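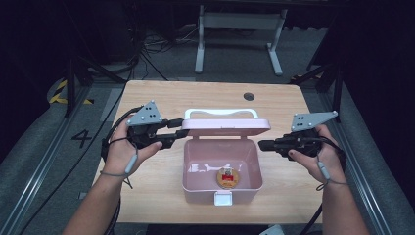

Reading a Movie Poster
Handout 6, Film Publicity, Mernley Evening School

Before the trailer, before the interviews where the cast claims to have become a family, there is the poster. It has about as long as a bus takes to pass. Tonight we look at what it does with that time.

1. The face
Start with how big it is. A large face means the studio is selling a star. A small figure seen from behind means it is selling a mood, or that the star's contract fell through. Look at where the eyes point. Straight at us is a dare, off to one side is a thriller, and upward is either faith or an asteroid.

2. The billing block
That squashed gray lettering at the bottom is there by negotiation. Names are narrow because contracts often tie their height to the size of the title, and say much less about width. Read left to right, then look for the "with" and the "and" near the end. People have fought harder over that "and" than over the script.

3. The first look
A first-look poster goes out early, often when there is little else to show. Our case is Bramus, a prison drama from Verbruggen Pictures. Its first poster came out in September with no tagline, no date and a leading man under a great deal of mud. Fans left 873 comments in one evening, nearly all on the beard. The second poster added a date and removed the mud. Compare the two and decide which film you would rather see. They may not be the same film.

4. Color
Orange and blue, yes. We will spend three minutes on it and move on.

For next time
Pick a poster for a film you haven't seen. Write 154 words on what you think happens in it, then watch the film. Bring both the page and your disappointment. If you choose Cukus, please note that the dog is on the poster only.

Comments

filmnut_mern: The dog thing is true. I waited the whole movie.

Pia's mom: Is the 154 words with or without the title?

backrow: Without, I think. I went over last time and got a note in the margin.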